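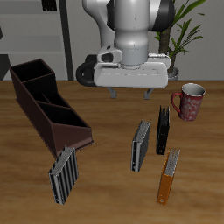 10 Nov 2021 -- sim, binder-to-organiser task

Reran the retrieval baseline overnight on the Kouris node with the new reset code. 400 episodes, 100 per start condition, 60 s limit on each. Darius's change to the reset is in: object poses are now drawn from a seed file, so both policies see identical layouts. Before this we were comparing success rates over different draws, and I would not trust any of the numbers from last week.

Two policies compared:
A -- trained on 2000 scripted demos, fixed table texture
B -- same demos, table texture and lighting randomised at load

A does better when tested on the wood texture it was trained on. B does better on everything else. Expected. Less expected: B loses most of its episodes at the grasp, before any placing is attempted. It closes too early, with the fingers still above the top of the binder, and then carries on to the organiser with an empty hand. Plotted finger height at close command against binder colour. Orange is fine, grey and black are both poor. Silver-grey leaning on the organiser is the worst case, but there the tilt is mixed in with the colour and the two can't be separated from this run.

Harpreet thinks the wrist view is at fault -- the hand takes up a lot of it near the table. Possible. I would sooner check the contact settings first, as the finger pads still have the friction value copied over from the Zuvberg scene.

Other notes:
- mug stays in as a distractor, not a target. Knocking it counts as a failure (A and B both).
- organiser is loaded at a diagonal in every seed. Should be varied.
- plant and shelving have collision switched off. Leave them.

To do:
- split tilt from colour, upright silver-grey in a separate condition
- rerun B with wrist view masked (Harpreet)
- seed file into the Werner repo, with the commit noted next to the results (Darius)
- no transfer to the Deltville arm until grasp is sorted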